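Mar 31, 2020

Up at six again. Toast, tea, then back to the play kitchen, which has been in its box in the hall since January. The instructions run to 41 steps and whoever wrote them had never held an Allen key. Step 12 comes before step 11 if you want the sides to meet. Bendik Lindqvist at Janderell had said on the phone it would take an hour. It took me until lunch, with one stop for the post. 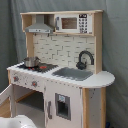
I had one dowel over at the end and have put it in the drawer with the others. The hood hangs straight, which I was pleased about. The tap took the longest – I had it on back to front and had to undo it all. The round bit of worktop on the right sticks out further than I expected, so it can't go behind the door at Fodley as we planned. It will have to be the wall under the window. I measured that at 95 cm before I came away, but I don't trust the figure and will ask for it again.

Rang home in the afternoon. They wanted to know if there was a microwave. I said there was.

Soup for tea. Flattened the box and tied it up. Still need to find the little bag of spare screws – I had it at breakfast.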